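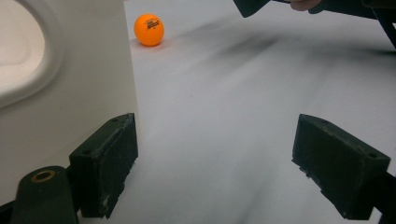 An orange table tennis ball on the white surface, with the black gripper fingers open in front of it.

Naveed Magsi was eating a sandwich when I called, and he kept eating it. Fine by me. I had 24 minutes before my next thing and he had less.

Magsi runs the chores side at Sternwood, a small outfit that teaches grippers to pick stuff up and put it somewhere else. That's the whole pitch. Pick up, put down. I asked him straight off if a machine can tidy my kids' playroom yet.

"No," he said. "Next question."

Then he laughed and gave me the longer version. A ball on a bare table, yes. Most days. The same ball under a couch with a sock on it, no chance. "People see the ball thing and think, okay, the couch is next year. The couch is not next year."

Why a ball at all? Because it rolls, he says. A mug forgives you if you come in a bit crooked. "Touch a ping pong ball wrong and it's gone. Then you're chasing it, and chasing is a totally different problem. We don't do chasing." They tried sponges first. Too easy, a sponge just squashes and everybody feels great.

The fingers are plain hard blocks. I figured he'd want something softer, more like a hand. He's heard that one before. His coworker Darcy Rewi spent most of December on soft tips and the ball kept popping out of them like a watermelon seed. Back to blocks. "Darcy's still sore about it, put that in."

It's people who do the picking for now, with hand-held grippers. They squeeze, the tool records, and the model gets trained on that. Sessions run 2 hours tops, then wrists start to complain. Magsi does a session himself every Monday at 8, before the phones start. I asked if he's any good at it. Long pause. "I'm medium."

White on white is a headache, he said, and so are shadows. An arm passes over the table, a gray smear slides across and an early version of the model would slow right down, like it had seen a wall. Better now. "Better, not fixed. Write better."

Shop floors are where he thinks the money is, and he got quicker talking about it. Wihongi, a parts distributor, let his team try a bin sorting job in thier back warehouse. Same parts, same bins, same lights all day. It managed more than 40 parts an hour, which a person there would beat before coffee. But it did the night hours, and the shift lead, Bevan Lockyer, asked to keep it another month.

"Bevan doesn't care if it's slow. He cares if he has to babysit it." And did he? "Some. Yeah. Tape. It hates loose tape."

So homes. When? He wouldn't give me a year, I tried three ways. Laundry is far off. Dishes, maybe the unbreakable ones. Picking toys off a clear floor into one big box he'd call close, if you pay for it and if you don't mind waiting thru lunch for it to finish.

Would he buy one? "For my mother, for dropped things. She can't bend down anymore. One pill bottle off the kitchen floor, that's worth it to her." He'd stopped chewing by then.

Somebody was calling him from the other room, something about a charger. He said to email if I needed spellings and hung up.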